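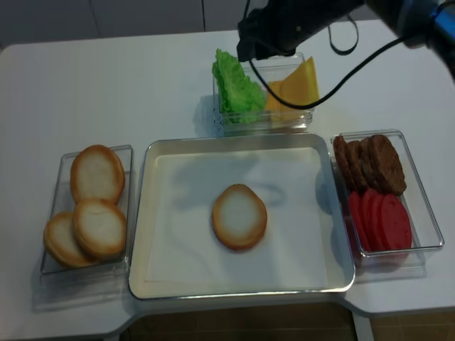

STALLBRIDGE, June

The arm stopped at run 510 with a leaf of lettuce in its fingers, and Rungnapa Sombatkul wrote "held, no release" in the log and reset it.

She had written the same thing twice that morning. The program was simple enough. Take a leaf from the back container, bring it over the bun, lower, open, go home. After that came the patty, the cheese and the tomato, and then the top bun. The leaf was the part that gave trouble. Some leaves tore and some came up in pairs. This was different. The leaf came up fine and went where it was supposed to go, and then the fingers stayed shut.

"It thinks it's open," said Chaiwat Luangrath. He was on the laptop at the other side of the room with his shoes off. "I've got the status right here. Gripper open, hand empty."

"It's holding a leaf."

"I can see it's holding a leaf."

She reset it again. The fingers opened this time and the lettuce fell on the paper next to the bun.

Ultumley was coming to see it on Friday's van, as Chaiwat called the van that came down from the head office, whatever day it ran. They wanted to watch a full burger made without anyone touching anything. Trernutitz, who owned the contract, wanted a log with no stops in it. Rungnapa had a log with a lot of stops in it. She had asked for another week and been told to keep going and see.

So they kept going. She put the leaf back, straightened the paper in the tray, and went around behind the yellow tape on the floor by the door, where you were meant to stand. Chaiwat started the next run. 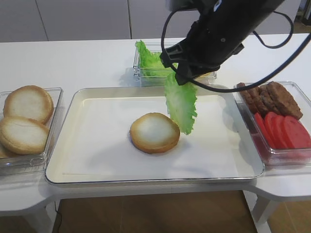
Lettuce on its way to the bun.

They had a rule about the tape. When the arm was live you stood behind it. When you had to reach in, you pressed the stop button, said "stopped" out loud, waited for the other person to say "stopped" back, and then reached. The rule was Rungnapa's. She had typed it up and put it on the wall in their first week, and she had made Chaiwat sign it, and he had signed it with a drawing of a hand.

By the afternoon they were saying "stopped" across the room without looking up. By run 560 Chaiwat had quit saying it back. He would lift a finger off the keyboard instead. She noticed that and let it go, and later she put that in the report too.

Run 574 went the way of the others. The arm picked up a leaf, brought it to the bun and stood there. The screen said open. She waited for the timeout, which was six seconds. It passed, the program gave up, and the arm sat still.

"Held, no release," she said.

"Okay," said Chaiwat.

She walked up to the table. She did not press the button. She was thinking about the leaf, which was a good one, with a firm stem, and she wanted to get it out without tearing it so she could use it again. They were running low and the store closed early. She took hold of the frilly end with her left hand and pulled gently. It didn't come. She moved her fingers down closer to the stem.

At the laptop Chaiwat had heard "held, no release," and had done what he did every time he heard it. He pressed reset.
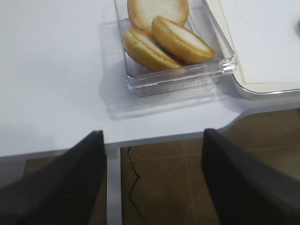 The reset opened the fingers. That was all it had done on every run that day. But the program had a line in it, an old one from when they had been picking up bun halves, that checked the hand again after a reset. If the hand was meant to be holding something and wasn't, it closed and tried once more. It had never come up with the lettuce, because the program had always believed the hand was empty.

This time the signal came back in the middle of the reset. For the first time that day the gripper told the truth. It said it had opened and had dropped what it was supposed to have, and the program told it to close and try again.

It closed on the ends of two of her fingers.

She didn't scream. She said "Chai" in a normal voice, and when he didn't answer she said it again, louder, and then he looked up and saw where she was standing. He ran at the table in his socks and slid, and hit the stop button with his whole arm.

Stop cut the power to the arm. It did not open the fingers. They both knew that; it was the way the gripper was made, so it wouldn't drop things when the power went. Knowing it was not much use. He stood there with his palm on the button and she stood there with her hand in the gripper.

"There's a release," she said. "Under the cover. You need the small key."

"Where's the small key?"

"In the blue cup."

He found the cup and then the key. His hands were shaking and it took him four tries to get it in. When the fingers came apart she took her hand out and looked at it, and sat down on the floor.

Nothing was broken. The clinic took an X-ray to be sure. She had a black nail and a deep blue line across the other finger, and a splint she didn't think she needed. The doctor asked what had done it and she said a sandwich machine, because it was quicker.

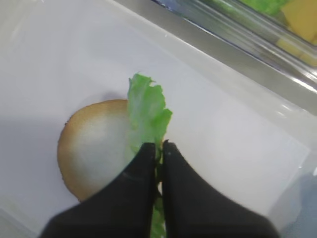
The grip, from the wrist camera.

Chaiwat found the cause that night while she was at the clinic. It was the cable. It hung in a loop off the arm, and when the arm was out over the tray the loop swung and pulled at the plug. The plug had worked itself partway out. With the plug seated they had a signal, and with it leaning they had none, and when there was none the program filled in the last thing it had been told. The last thing it had been told, on the way to pick up a leaf, was open.

He clipped the cable down and ran the leaf by itself until midnight. It let go every time.

He told her this on the phone and he sounded happy, and then he stopped sounding happy.

"I should have looked up," he said.

"I should have pressed the button."

"I should have looked up, though."

The man from Cardoso, who did the insurance, came the next morning and asked them to show him where each of them had been. He measured from the laptop to the table with a tape. He read the rule on the wall and asked whose drawing that was. He wanted to know how long the reset had been on the laptop and not beside the stop button, and Rungnapa said since the beginning. He wrote that down without any expression.

Ultumley did not come. Trernutitz sent a form. In the box marked "cause" there was room for one line. She wrote "cable," looked at it, crossed it out, and asked for a second sheet.

They moved the reset to the table. They took out the old line about trying again. Chaiwat took his signed page down and printed a new one, and this time he signed it with his name.

When they started up again she stood behind the tape with her splint on. The arm went to the back container and took a leaf.

"Tell me when," said Chaiwat.

"Run it," she said.

Search stories Go
Last updated: August 10, 2022
Contact | Copyright, all stories belong to their authors | Back to top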